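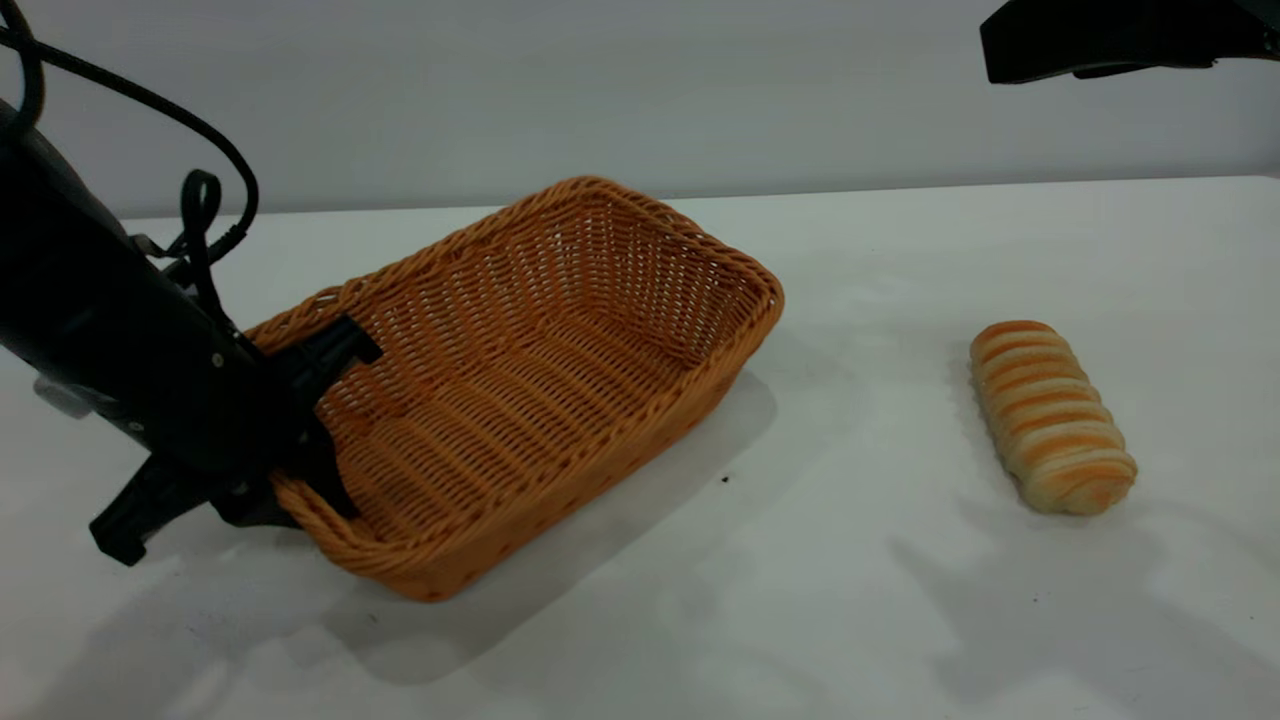 More baskets and fewer plastic tubs, please, was the first comment left under the May page, and a second reader agreed and wanted to know where the long ones come from. The answer is a shop in Urneck that has been selling them under the Grelto name for years. They come in 4 lengths. The one on this page is rectangular, with rounded corners, and it is the size most people in Turnness put out for bread.

The page belongs to our table gallery, which now holds 1,076 pictures of things people set out for a meal: baskets, boards, trays, jars. We add to it when we have something worth adding. Click any picture for the larger version.

Long basket, orange-tan, on a white table. The weave runs in tight rows along the length. The woven floor of the basket is empty.

Basket and sliced bread, same table. The slices are round and stacked up in a column, crust showing at the rims. The side of the basket has a band of more open weave, and the rim is a thick braid. 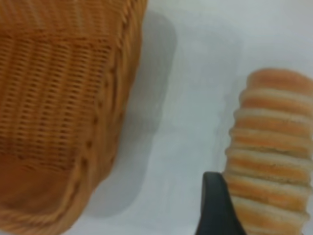 Round slices go stale faster at the top of a stack than in the middle, so turn the stack over halfway through the day if it is standing out. For a long table we lay them in the basket on their edges, in two rows — they are easier to pick up that way.

To clean a woven basket, shake it out and go over the rows with a dry brush.

Last updated 6 June 2019
Next page: Kramer bread boards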